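# Budgeting for a two-arm workcell

Updated January 18, 2025

Start with the parts list and leave the arms for last. Arms get quoted first and everything else gets squeezed, and the frame is where a short budget shows.

## 1. Price the frame

Get the aluminum extrusion cut to length. Our rails came from Kerncombe at $542, brackets extra. Add a front rail stiff enough to carry both arms, and a slotted cable tray to go under it.
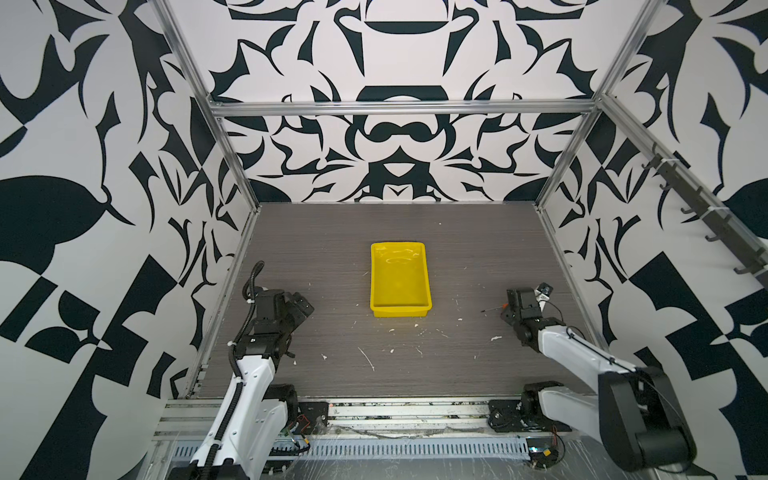
Order the hook strip and spare fasteners with the rails so you pay shipping once. Printed wall panels are cheap, but ask Flemlow for their lead time. Ours was quoted for November and we planned the build around it.

## 2. Set aside money for wear

Put these on their own line:

- work surface, replaced when the marks start to bother your vision setup
- gripper fingers, at least one spare pair per arm
- cables and connectors

We hold $398 a year for this. Desia sells fingers in pairs only.

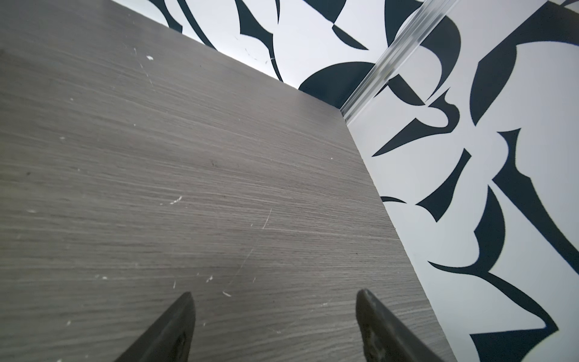 *Gripper fingers over the work surface, with scuffs and fine scratches in the laminate.*

## 3. Add up and hold back

Electronics and wiring came to $1119. Keep the whole cell, without arms, under $4000, and don't release the last tenth until both arms have run a full shift.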